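How a Cricket Ball Swings (and Why Grown-Ups Go On About It)

By Sille Holst
Jul 28, 2024

Have you ever watched a cricket match and seen the ball start out heading straight for the stumps, then curve away through the air as if someone had tugged it on a string? The batter pokes at it, the keeper jumps up and down, and everyone on the couch goes "Ooooh!"

That curving is called swing, and it's one of the best things in the whole game. It isn't magic, although it certainly feels like it when you're the one holding the bat. It's air! Plain old air, the same stuff you're breathing now.

First, have a good look at the ball

If you've got a real leather cricket ball at home, go and get it. (A tennis ball won't do for this part, sorry.)

Run your finger around the middle. Feel that bumpy ridge? That's the seam. It's made of rows of stitches, and on a good ball there are nearly 80 of them in each row. The seam stands up a tiny bit from the leather, about as much as a few sheets of paper stacked together. That doesn't sound like much, but the air notices it.

Now look at the two sides. When a ball is brand new, both halves are smooth and shiny. After it's been thwacked around the park for a while, it gets scuffed and scratched. Fielders choose one side to look after, and they rub it on their trousers every chance they get. That's why cricketers always have a big red smear on their leg! Their mums and dads are not fond of it.

So after a few overs you have a ball with one shiny side, one rough side and a seam in between. Keep that in your head.

What the air gets up to

When the ball flies down the pitch, it has to push through the air. A very thin layer of air clings to the leather as it goes past, a bit like honey clinging to a spoon. Scientists call this the boundary layer.

On the shiny side, the thin layer slides along nicely in neat, smooth lines. But smooth air is a bit lazy. It lets go of the ball early and drifts off.

On the other side, the air bumps into the seam and gets all stirred up. It tumbles and swirls. You'd think messy air would let go sooner, wouldn't you? It's the opposite! The tumbling air has more energy close to the ball, so it hangs on longer and wraps further around the back.

Now the air leaving the ball is being pushed off to one side. And when the ball pushes air one way, the air pushes the ball the other way. Off it curves, towards the side the seam is pointing.

If you've ever sat on a swivel chair and shoved a wall with your foot, you already know how this works. You pushed the wall, and you were the one who moved.
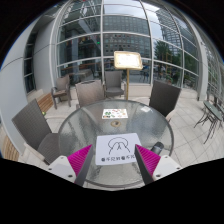

On the table outside: a line drawing on a white sheet.

Inswing and outswing

There are two main kinds of swing, and they're named from the batter's point of view.

An outswinger starts near the batter and curves away. It's a sneaky ball, because the batter goes to hit it and only gets the edge of the bat. Then it flies to the keeper or the slips, who have been standing there with their hands ready, hoping for exactly that.

An inswinger does the reverse. It starts wide and bends in towards the batter's legs and stumps. If you get it just right it sneaks through the gap between bat and pad, and there is no better noise in the world than the clunk of a ball hitting the middle stump.

To bowl an outswinger to a right-handed batter, point the seam a little towards the slips, with the shiny side facing the batter's legs. For an inswinger, point the seam towards fine leg and turn the ball around so the shiny side is facing the slips. Your first two fingers go on either side of the seam and your thumb sits underneath.

The hardest bit is letting go. The seam has to stay upright and steady all the way down, spinning backwards like a little wheel. If it wobbles, the air gets mixed up on both sides and the ball just goes straight. Even the very best bowlers get plenty of wobbly ones.

What about reverse swing?

Oh, this is my favourite part.

Sometimes, when the ball is old and one side is really battered, a fast bowler can make it swing the wrong way! The batter sees the seam pointing one way, gets ready for the ball to follow it, and it bends in the other direction. Imagine how rude that feels.

It happens because the ball is moving so quickly that the air gets stirred up on both sides before it even reaches the seam. Now the seam works like a ramp that kicks the air off early, and everything flips around. You have to bowl very fast for this, so don't be cross if yours won't do it. Mine never has, and I've been trying since I was nine.

Does the weather matter?

Ask any grown-up who plays cricket and they'll look up at the sky, nod wisely and tell you the ball swings more when it's cloudy. Players have believed this for a very long time. Scientists have tested it in wind tunnels and they still can't all agree on the answer. Some think that calm air on a cloudy day helps, because there's no warm air rising off the ground to disturb the ball. Others think it makes hardly any difference.

Isn't that great? People have been playing this game for more than 300 years and there's still a puzzle in it. Perhaps you'll be the one to solve it.

Try it yourself: the tape ball

You don't need a leather ball to bowl something swingy. Kids all over the world do it with a tennis ball and some electrical tape.

You'll need:
An old tennis ball
A roll of electrical tape
Scissors, and a grown-up if you're not used to them
Somewhere with lots of room and no windows

Cut some strips of tape and cover one half of the ball. Press it down as flat as you can, so that half is nice and smooth. Leave the other half fuzzy.

Stand 18 big steps away from a friend, or closer if your arm gets tired. Hold the ball so the smooth half faces left and the fuzzy half faces right, and bowl it with a straight arm. Watch which way it goes. Then turn it around and have another go.

Bowl it four times each way and write down what happens, because it's easy to forget which one was which. Try it slowly and then faster. You might find it swings best at a medium speed, and that a windy day spoils the lot.

Swing words to show off with

Seam: the raised line of stitching around the ball.
Slips: the fielders who stand beside the keeper, waiting for edges.
Over: six balls in a row from the same bowler.
Boundary layer: the thin skin of air that clings to the ball.
Late swing: when the ball waits until the last moment to bend. Batters hate it!

Next time you're watching a match, keep an eye on the bowler walking back to their mark. See if you can spot which side of the ball they're shining, and have a guess at which way it'll go before they let it fly.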